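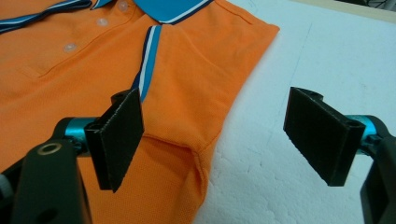
Anselmo Nieto
Shirts, kit bags and most of the typing

Search this blog Go

Club polos again. Bright orange, blue collar, you'd spot us from the far side of Wukdale in fog. Got the folding job because I said I liked folding, which was stupid of me.

No ironing. Not doing it. Piqué knit forgives a lot if you smooth it flat with your hand before you start, and I will fight anyone from Pornstead who says otherwise. Sheet of white foam on the table, shirt flat on that. The bumpy surface stops it sliding about, much better than bare table top.

Buttons first. I used to leave them till the end and then the collar goes wonky and you're back at the begining. Collar down, then pull the placket straight, then sleeves. Collar takes the longest - the white and navy lines along the edge show up every wobble.
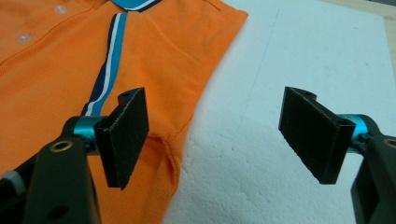

2 min read

Sides next. Fold in from the shoulder and try to keep the stripe running down evenly, that navy, white and turquoise bit. It wants to curve. Mine curves. Sleeve always bunches up somewhere too, so tuck it under and press with your palm. Don't go mad, it's going in a bag.

12 shirts to a bag, 70 to do before the Trernham weekend. Large at the bottom, small on top, kids' ones in the side pocket. Last November we packed them any old how and had to tip the whole lot out in the car park at Nakpan to find one medium. In the rain. Not again.

Still need: sticky labels, a second bag (zip's gone on the old one), someone to tell me if the long sleeve ones are coming or not. Will put the sizes list up tonight if I get a minute - if your's is wrong, shout before I zip everything up.

Right, kettle, then more orange.

Last updated 26/05/2023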